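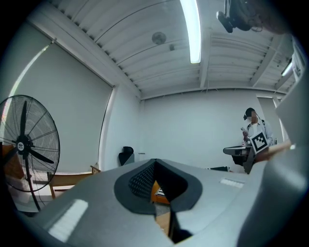

Marker board at chest level, second hand gripper alongside. Blind down, ceiling lights on.

March, morning session, Aria room, Kadlec building
Notebook entry: working rules for hand gripper sessions, revision 2

Purpose of entry: to record the rules as they stand after review with the Wollulau site, and to list the points that remain open. The text below replaces the loose sheet taped inside the cabinet door. Please remove the sheet when next in the room.

Room

The blind is to be fully lowered before the first take and left in the same position until the last. Light still enters along the edge of the blind. This is accepted for now, provided the operator does not face the window side during the marker check. Ceiling lights are to be on at full for ten minutes before work begins.

Standing fans may stay in the room. They are to be switched off at the base before any take that uses paper, film or light packaging. Floor items (bags, boxes, spare cases) are to be moved to the wall before the first take. Wollulau asked for a taped boundary on the floor. We agreed in principle but have not settled the width, which should be at least 800 mm on the working side of the table.

Marker check

The marker board is shown to each gripper at the start of a session, after every battery change, and after any knock to a finger or camera mount. The operator holds the board at chest level, faces the other gripper, and keeps still for a count of five. The board should then be tilted slowly to each side. Fingers are kept off the black border and off the white margin outside it. A board with a bent corner or a scratched square is withdrawn the same day and marked VOID on the back.

If both grippers are in use, each is checked separately. A single check covering both was common practice here last year, and it is no longer accepted. Set 740 was rejected at review for this reason and will have to be repeated in full.

Wearing and handling

Backpack straps are to be tightened before the headset goes on. Cables should have enough slack for full reach of both arms and should not hang in front of a lens — check this by opening and closing each gripper fully with the arm raised. Nobody hands a live gripper to another operator. It is set down on the table, fingers closed, and picked up from there.

Reflective patches on a gripper body are not to be cleaned with solvent. Use a dry cloth. A patch that lifts at a corner is replaced, never pressed back into place.

Privacy

Faces are blurred before any material leaves the building. The Prodix log now refuses an export when the blur step is missing, which settles the question raised at the last review. Visitors sign the sheet at the door or wait in the corridor until the take is over.

Records

Each session gets one line in Prodix: room, operator code, gripper serials, board number, time of marker check, and any stop longer than a minute. Please write "none" where there is nothing to report. Blank fields were returned to us twice by Wollulau. The rules are filed as Procedure 1588, and that number is to be quoted in the session line.

Open points

Width of the floor boundary, see above.

Whether a dropped gripper may be used again after a passed marker check, or must first go to the bench. Our position is the bench. Wollulau considers the check sufficient — to be discussed at the next joint call.

Storage of boards. Flat in the drawer until a rack is ordered.

Session closed 11:40. Blind left down, both grippers on charge.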